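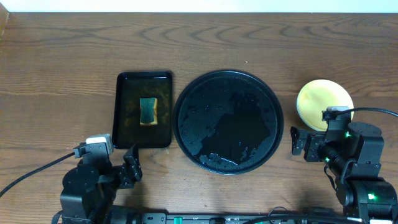 ## Section 4: Washing Plates by Hand at the Table

This section applies to the Grermont dining rooms and to any room in which plates are washed on a tabletop without a fixed sink. It covers round plates only. For cups and cutlery, refer to Section 5.

### 4.1 Before You Begin

1. Clear the table of papers, food, and linens. Wipe the surface with a dry cloth.
2. Place the rectangular tray to the left. This tray holds the wash water and the sponge.
3. Place the large round tray or plate in the middle. All scrubbing is carried out over it.
4. Stack the plates to be washed on the right, within easy reach.
5. Pour wash water into the rectangular tray to a depth that covers the bottom. Do not fill it to the rim.

**Note:** Left-handed staff may reverse the layout, provided that the wash tray and the stack remain on opposite sides.

**Caution:** Standing water will mark a wooden tabletop. Keep a dry cloth at hand and wipe up spills at once.

### 4.2 Wetting the Sponge

1. Lay the sponge in the wash tray and press it flat until it has taken up water.
2. Lift the sponge and squeeze it once over the tray. It should be damp throughout but should not drip when carried to the middle of the table.
3. Return the sponge to the tray whenever it is not in use.

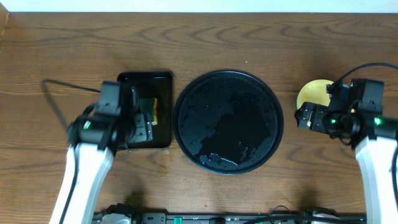 Hưng Lã adds that a second squeeze is worth the time on wooden tables, as most of the water that reaches the wood is dropped between the tray and the middle position. He also asks that the wash tray be moved closer if staff find themselves reaching for it.

Change the wash water after every 15 plates, or sooner if it has become cloudy. Empty the middle position at the same time – water that collects there will otherwise run over the rim when it is lifted.

### 4.3 Washing the Plate

1. Take one plate from the stack. Hold it by the rim and keep it level.
2. Set the plate down in the middle position, face up.
3. Wipe the flat center first, using the soft side of the sponge.
4. Work outward to the rim in overlapping circles.
5. Inspect the surface under good light. Small dark specks are often dried food and will come away with a second pass. 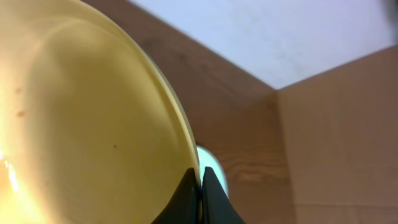
6. Turn the plate over and wipe the underside, including the foot if there is one.
7. Rinse with clean water and stand the plate in the drying rack.

Use the scouring side only on marks that remain after two passes with the soft side. Press lightly, and stop if the surface begins to look dull. Plates with chips or cracks are to be withdrawn and reported on Form 3977.

**Caution:** Do not lift a wet plate with one hand if it is wider than 23 centimeters. Support it from beneath.

### 4.4 Handling More Than One Color

Where yellow plates and pale plates are washed in the same session, finish one color before starting the next. The Irkance and Psarras rooms return their plates to separate cupboards, and mixed stacks must be sorted again before they can be put away.

A plate that is waiting its turn may be set on the table beside the middle position. It should not be left leaning on a rim for longer than necessary – a leaning plate is easily knocked.

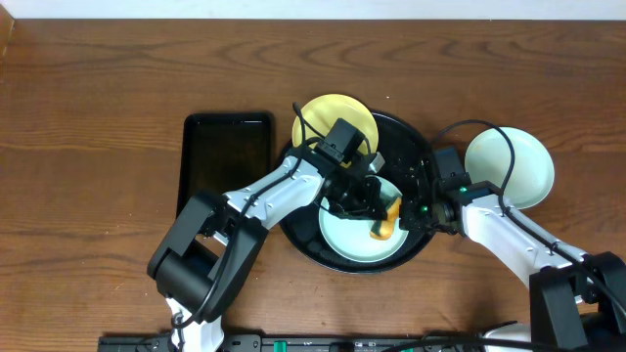
*Figure 4-4. Sponge and pale plate on the round black tray.*

### 4.5 Finishing

1. Empty both trays into the utility sink. Do not pour wash water into planters or floor drains.
2. Rinse the sponge under running water, squeeze it out, and stand it on its edge to dry.
3. Dry the trays and store them upright.
4. Wipe the table along the grain, first with a damp cloth and then with a dry one.

Replace the sponge when the scouring layer starts to lift from the foam. Requests for sponges and trays are addressed to Dagný Bergmann at the Flukgate supply desk and should be received before noon for delivery on the same day.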